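Werkstattbuch Keramik, Dezember

Glasurversuche Reihe Gisari, Fortsetzung

Ofen um 7:40 Uhr geöffnet, Innentemperatur laut Anzeige 122 Grad. Etwas früh, aber die Stücke aus dem unteren Einsatz mussten raus, weil Loan Lưu die Platten für den nächsten Brand braucht. Kein Knistern beim Herausnehmen, bis jetzt keine Haarrisse in den Schalen. Morgen früh nochmal mit Tinte prüfen.

Inhalt des Brandes: Probekacheln mit der neuen Mischung (Nr. 5), dazu zwei kleine Schalen und der Becher mit dem dicken Boden. Scherben durchgehend der helle Ton von Lurico, feine Schamotte, geschrüht wie immer. Haltezeit am Ende gegenüber dem letzten Mal verlängert, sonst gleiche Kurve.

Ergebnis Kacheln: Das Rosa kommt jetzt endlich als Rosa und kippt nicht mehr ins Graubraune. Wo die Glasur dünn liegt, ist sie noch fleckig. An den Kanten läuft sie zusammen und wird dunkler, was mir gefällt, Loan weniger. Sie möchte den Rand gleichmäßig haben. Auf der Kachel mit doppeltem Auftrag kleine Nadelstiche, vor allem links unten. Vermutlich war die erste Schicht noch nicht trocken genug, als die zweite draufkam. Also beim nächsten Mal über Nacht stehen lassen und nicht mit dem Fön nachhelfen.

Die Schalen: außen gut, innen hat sich am Boden zu viel gesammelt. Beim Ausschwenken länger über Kopf halten. Eine Schale ist am Fuß leicht angebacken, der Fußring war schlecht abgewischt. Das war ich. Mit dem Schleifstein nacharbeiten, müsste gehen.

Farbrichtung für den Satz Nông: Gewünscht ist ein blasses Grün neben einem kühlen Rosa mit Stich ins Violette. Auf den Kacheln beißen sich die beiden Töne, sobald das Grün gelbstichig wird. Auf größerer Fläche und mit viel Weiß dazwischen ist der Abstand angenehmer. 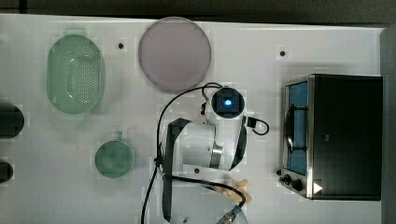
Blassgrünes Sieb, daneben Teller in Lavendelrosa mit etwas dunklerem Rand.

Das Grün für unsere Glasur würde ich kühler ansetzen als bei der jetzigen Probe. Kupfer zurücknehmen, Zinn vorerst so lassen. Loan schlägt vor, stattdessen einen Farbkörper zu nehmen, dann wäre der Ton von Brand zu Brand stabiler. Sie hat noch eine angebrochene Dose von Pullis im Regal, Deckel ist undicht, Inhalt sieht aber in Ordnung aus. Durch das feine Sieb geben und zuerst nur eine kleine Menge anrühren.

Zur Dichte: Mischung 5 war nach dem Wochenende stark abgesetzt, am Eimerboden eine harte Schicht. Mit dem Rührer wieder aufbekommen, danach gesiebt. Etwas Bentonit zugeben, vorher in heißem Wasser quellen lassen. Bitte nicht wieder trocken in den Eimer streuen, die Klümpchen bekommt man nicht mehr weg.

Ofen: Der obere Einsatz ist nach wie vor kälter. Der Kegel oben hat sich kaum geneigt, der untere liegt fast. Für die Versuche vorläufig nur unten stellen. Die Dichtung an der Tür habe ich angesehen, hinten rechts ist sie platt gedrückt. Ersatz ist noch nicht bestellt.

Offen:
Tintenprobe an beiden Schalen
Fußring schleifen
Grün neu ansetzen, einmal mit weniger Kupfer, einmal mit Farbkörper
Kacheln beschriften, und zwar hinten mit Eisenoxid, der Bleistift brennt weg
Trennmittel auf den Platten erneuern
Loan fragen, welche Tellergröße für Nông jetzt gilt

Nächster Brand, sobald die neuen Kacheln geschrüht sind.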